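Equipment > Cells > Inspection sheets > Gripper cell 2

October – by Vendula Jurčo

Filed under: Checks & Walkdowns, Grippers

The blank version of this list came with the Plenimeck service binder. I have kept their order and added what I think of each line. Initial every line. "Looks OK" is not an entry.

1. Lockout applied, key on the inspector.
Pass. The binder says to hang the key on the hook by the panel. I don't. A key on a hook is anybody's key.

2. Stop button on pendant.
Pass, both tries. The test only shows that it worked with the arm parked.

3. Gate switch.
Pass, second try. On the first one the reset lamp stayed dark until I closed the gate harder. Da-eun Son put "pass" here last time with no remark, and I would like to know how hard she closed it. Work order raised to shim the latch.

4. Air supply, filter bowl, drain.
Pass. Bowl clean. The sticker claims the element is good for 12 months. The sticker has no start date on it.

5. Finger screws, torque mark lined up.
Pass on the left finger. The right one has two paint marks from two different jobs and they disagree. Retorqued, old paint wiped off, one new mark.

6. Finger faces.
Wear within limits according to the Bivwood gauge card. The card is cardboard and has been in a pocket. Compare with a steel gauge before the next sheet.

7. Grease, wrist joint.
Due every 3000 hours. The hour counter was reset when the controller was swapped, so the reading of 256 means nothing. Treated as due and greased.

8. Cable dress from wrist to base.
Fail, minor. One tie missing, one cut too long and sharp enough to open a knuckle. Both replaced.

9. Simulation matches cell.
Not accepted. Unditeo sent the new room model and a note that it had been "verified". Against what? The note doesn't say. Before any path from it gets loaded, I want the open finger gap and the clearance to the big black frame measured in the model and written here.
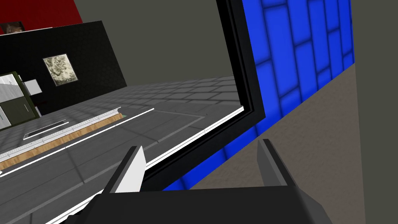 Finger gap in model: not supplied.
Clearance, fingers to frame: not supplied. From the wrist view the frame is straight past the fingertips, and I won't sign for a clearance by eye.
Surface beside the blue tile wall: height not supplied.

Byun answered on the sheet that the clearance figure exists in the export log, that the fingers were modeled from the current drawing, and that holding up line 9 for a printout is excessive when the path runs at slow speed anyway.

Maybe so. Slow speed shortens the repair bill – it doesn't move the frame. Send the log and I'll read it.

10. Program backup.
Pass, restored to the spare controller and opened. 21 files, same as the list taped inside the door.

Status: released for the old paths only. Line 9 stays open, line 3 gets rechecked after the shim.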